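Mon 30 April, walk-round of the Ponesia room and the hand benches, Fikum sorting floor
Checked by: Ilango Varma
Went with me: early shift, whoever was free
Next one due: when the new mats are in, see section 2

Same form as February, but I've put the comments straight under each line this time instead of on the back sheet, which went missing last time (my fault, it was in my coat). OK means OK. "Fix" means somebody has a job to do. "Talk" means I want it on the table at the shift meeting before we decide anything.

If you're new: the Ponesia room is the one with the arm in it. The hand benches are everything on the window side. Trukex look after the arm and its software, and we look after everything else, including ourselves.

## 1. Arm cell

- [x] **Gate switch stops the arm.** OK. Opened it three times during a run and it stopped each time. There's still that clunk when it starts again. Trukex say it's the brake letting go and it's meant to do that. Fine, but it makes new people jump, so please warn them on their first day.
- [x] **Stop buttons reachable from both sides.** OK on the door side. On the far side there was a stack of flattened boxes leaning on the post again. Moved it. I've put yellow tape on the floor there and I'd love it if the tape meant something.
- [ ] **Light curtain clean.** Fix. Dust all the way up the left strip. It's the old paper that does it, we get more dust off a crate of letters than off a crate of shoes. Wipe it at the start of each shift with the dry cloth, never the spray.
- [x] **Slow mode really is slow.** OK. I stood there and watched it for a whole crate and nearly nodded off.
- [ ] **Key for slow mode kept with the shift lead.** Talk. It was in the switch. I know why: if you have to walk to the office and back each time the arm drops a scarf, you stop bothering. But with the key sitting there anybody can turn it back to full speed while someone's leaning in. I'd be happy with a hook by the gate, inside the lead's line of sight, if Trukex agree.
- [x] **Nothing stored inside the fence.** OK, apart from one glove. Whose is the glove? It's on my desk.

## 2. Floor and walkways

- [ ] **Mats flat at the hand benches.** Fix. The one at bench 7 curls at the corner and I caught my toe on it myself. Ordered new ones from Palaniappan for the whole row. Until they come it's taped down, and I'd sooner you moved the mat out of the way altogether than trusted my taping.
- [x] **Walkway 90 cm clear, all the way to the fire door.** OK. Measured it with the tape at the narrowest bit, by the water cooler, and it just makes it. No more bins there please.
- [x] **Fire door opens with one push.** OK, and lovely fresh air too.
- [ ] **Cables off the floor.** Fix at two benches. The chargers for the grippers are plugged in on the wrong side so the lead goes across where your feet are. There are sockets on the window wall! Use those.

## 3. People and the arm

This section used to be one line that said "staff trained, yes/no". I asked to make it longer, and this is the first time it's been filled in, so bear with me.

- [x] **Everyone on shift has done the gate training.** OK, all 17 signed. Two people did it in the kitchen from the printed sheet and never stood at the real gate, so I took them over and they did it again with me.
- [ ] **People know what the arm is going to do next.** Talk. I asked round, and most said they go by the sound. One or two watch the little screen. That's all right when you've been here a while, but if you've had a cold or you've got your hood up you won't hear it. I'd like a lamp that comes on before it moves. Have asked Trukex for a price.
- [ ] **People know who to tell when it goes wrong.** Fix. Got four different answers. It's the shift lead first, always, and the lead rings Trukex. Please don't ring them yourself, they end up with three of us telling them three things.
- [x] **Breaks being taken.** OK on paper. My comment is that the arm doesn't have a tea break, and I've noticed some of you working up to its pace and then looking at the clock and finding you've missed yours. The crates can wait. I mean that, and I've had it from upstairs in writing that they can.
- [ ] **Nobody working the cell alone.** Talk. On lates we're down to one person at the gate for the last bit. Before the arm came there'd have been a full row of us there chatting until going-home time, and if you felt faint someone noticed. Now it's you and the hum. I don't think it's dangerous as such, but I did a late myself last week and I didn't like it. My suggestion is we move the late labelling table next to the gate so there are always two.

A few of you asked me whether the walk-round feeds into the numbers for who stays on the benches. It doesn't. I've asked that too, and I'd have refused to do it if it did.

## 4. Hand benches

More to say here than usual, as this is where the job has changed most since February. We used to pick with our hands and send the easy crates to the arm. Now half the bench time is gripper work: you do the pick with the hand-held gripper, the way you'd want the arm to do it, and Trukex use that to teach the thing. So you're still unpacking people's bits and bobs, but at one remove, through a pair of black fingers. It's slower and it's odd on the wrist. Some of you like it better than the gate (I do) and some of you really don't.

- [x] **Bench height set for the person.** OK, mostly. The handles wind both ways and they're not stiff any more. If you're on the gripper, set the bench lower than you would for bare hands, or you'll have your elbow up by your ear all morning.
- [ ] **Swap every half hour on the gripper.** Fix. People are doing much longer. I timed one go at 90 minutes! Your hand will tell you off for that at three in the morning. Swap with the labelling table, even if you're halfway through a crate. Somebody else can finish it.
- [x] **Gripper handles wiped between users.** OK. Wipes were there and the bin was full of used ones, so you're doing it.
- [x] **Screws tight on the grippers.** OK. Gave each a nip with the small key. One on the spare was loose, put it to one side with a tag on.
- [ ] **Finger tips checked for splits.** Fix. Rub your thumb along them before you start. A split tip snags knitted things something rotten, and then you've pulled a thread in somebody's blanket and feel awful.

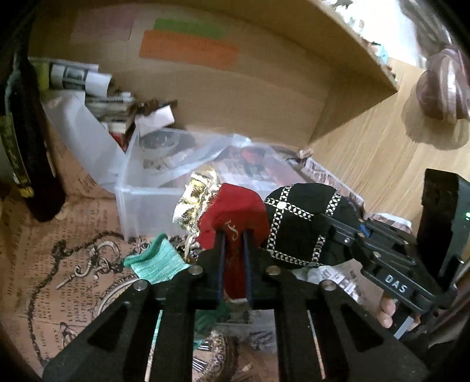 *Photo: I. Varma / Fikum sorting floor*

Mixed box, the sort we all either love or dread. The little red pouch is a good pick, soft and easy to get hold of, and the fingers have it nicely. I'm less keen on the chain, which is looped over the bottom of the box and under the green knitted cloth. Lift the cloth without looking and the chain may well come too, and it swings. Bare hands feel a chain straight away. With the gripper you don't feel much at all, so you've got to look first and go slowly.

- [ ] **Chains, cords and straps dealt with before the cloth on top of them.** Fix, new line on the form. Find both ends if you can see them. If you can't, put the gripper down and use your hands, gloves on. Trukex would like everything done by gripper and I've told them this is the one we're not budging on.
- [x] **Photographs and papers kept apart from metal.** OK in every box I looked at. Keep the clear tub for paper as you are doing. If there's a plastic bag over it, fold the bag right back before you reach in, because the gripper slides off crinkly plastic and then you're jabbing at somebody's family pictures.
- [ ] **Patterned liners.** Talk. The old-newspaper paper with the keys and clock faces looks nice, I grant you, but I reached for a printed key this morning like a fool. If I can be caught by it so can the arm. Could we go back to the plain brown for anything that's going through the cell? Keep the fancy stuff for repacking.
- [x] **Tape colours on the box walls match the sheet.** OK where there was a sheet. Two benches had none, so I've printed more and they're in the tray.
- [ ] **Bench top around the box clear.** Fix. Ornaments put down next to the box get forgotten, and then an elbow goes out. Anything that could break goes on the back shelf before you start on the rest.

## 5. Lifting

- [x] **Crate weights written on.** OK.
- [ ] **Lift table goes all the way down.** Fix. Sticks a hand's width off the floor, so you're still bending for the last bit. Reported it, job number 135, chase me if it's not done by the next walk-round.
- [x] **Trolley brakes.** OK, both of them.

## 6. First aid and odds and ends

- [x] **First aid box full.** OK. Plasters topped up, new eye wash.
- [ ] **Near-miss book used.** Talk. Empty since February, and I know for a fact there was the business with the lamp stand. It's not a telling-off book. If the arm does something that makes you step back, write it down, even if it's only "it went left and I thought it'd go right". Trukex have promised to read every page with us.
- [x] **Wrist straps and gloves in all sizes.** OK except small gloves, ordered.
- [ ] **Kettle.** Needs descaling, I'll do it.

## To do, by name where I've got one

- Me: gate hook, price for the lamp, glove owner, kettle
- Shift leads: half-hour swaps, curtain wipe, who-to-ring notice by the gate
- Palaniappan: mats
- Trukex: answer on the slow mode key, answer on hand-picking chains (they've had my answer)
- Everybody: chargers to the window wall, look at your finger tips

Comments on my comments go in the tray by the kitchen door, or just grab me, I'm on earlies all week.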